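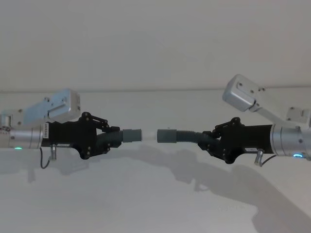

Gray paint that does not stay gray: what did you do?

halfmoon_kitchen wrote:
Good evening to all. I am repainting a room which faces north, and I have a problem with undertones. I bought the shade number 2704 from Wandier. In the store it was a quiet, neutral gray. At home it is green in the morning and in the evening, under the lamp, my wife calls it "the dentist." I have already paid $31 for each can, so I would like to understand the reason before I buy another color. Is it the light, is it the floor, or is it the paint?

pasteboard wrote:
It is the light. A gray is almost never made only from black and white. There is a little green, blue, violet or yellow in it, and the light from the north pulls out the cold part. You can repaint five times and it will still happen if you choose from the small card.

NeemaMuriithi wrote:
I do not agree that it is only the light. I painted apartments in Landley for many years, and I have seen a red carpet turn a whole wall pink up to the height of my shoulder. Please look at what stands opposite the wall. Also at the trees, if you have a window on the ground floor. In summer the leaves give you green for free.
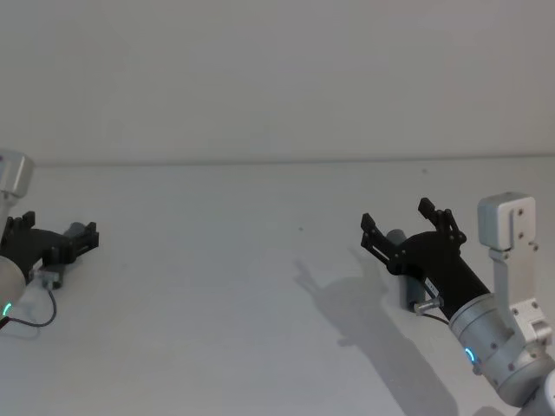
Gray wall, slightly green on the left and center, a faint pink at upper right.

pasteboard wrote:
One wall, one gray, and three opinions from your eyes. And a camera has its own opinion about white, so I would not choose any paint from a photo on a screen.

halfmoon_kitchen wrote:
Thank you both. I have no carpet, the floor is light wood. Opposite the window there is a brick house, but it is far away. Neema, when you tested a color for a client, did you paint directly on the wall?

NeemaMuriithi wrote:
Never directly. If you paint a patch on the old color, you are comparing with the old color, and next to a yellow wall every gray becomes blue. Take a piece of stiff card, as large as you can carry. Give it two coats and leave a white border on all sides. Then you move it: beside the window, in the darkest corner, behind the door.

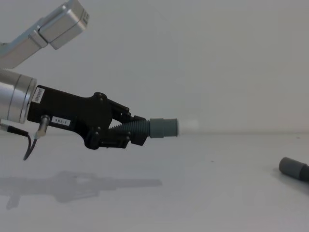

Look at it at breakfast and again when the lamps are on. Keep it at least for a weekend. I know it is slow, but painting a room of 23 square meters for the second time is slower. And do not lay the card flat on the table, the light falls differently on a flat surface and you will choose too dark.

oldroller wrote:
Sorry, but this is a lot of work for a wall. I change the bulb. A warm bulb repaired my green hallway in one evening and it cost less than a brush.

pasteboard wrote:
@oldroller That helps after sunset. At noon the bulb is off and the wall is green again.

oldroller wrote:
At noon I am at work :)

NeemaMuriithi wrote:
He has a point for a hallway, where there is often no daylight at all. For a bedroom or a kitchen I would still do the card. I kept a few lines in my notebook from one difficult house, and I copy them as they are. 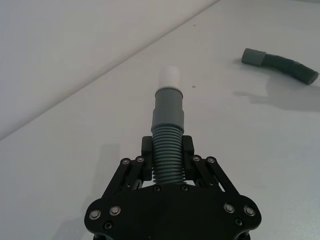 OBURA, November. Dining room, window to the north-east. Client wants "gray like a stone." First card too violet, she saw it before I did. Second card good in the day, dirty at night. Third card is the second with a small part of warm white mixed in, and we kept it. Ceiling left in the old white, which was a mistake, because now it looks yellow. To discuss with her on the next visit.

halfmoon_kitchen wrote:
The ceiling! I have not thought about the ceiling. Mine is the white of the previous owner and I suppose it is older than me. I will try the card with three grays, and one of them will be Pleltutine, which my brother-in-law has in his office and recommends to everybody.

pasteboard wrote:
I find Pleltutine rather beige, but try it. Tell us what you choose.

Comments

tessel: Does the white border need to be the same white as the ceiling? Mine is just bare card.

NeemaMuriithi: Bare card is fine if it is really white. Brown card is not good for this.

lowtide: I also have 2704 in a south room and it looks gray all day. I would buy it again.

oldroller: Still happy with my bulb.

Last updated: Friday, March 6, 2020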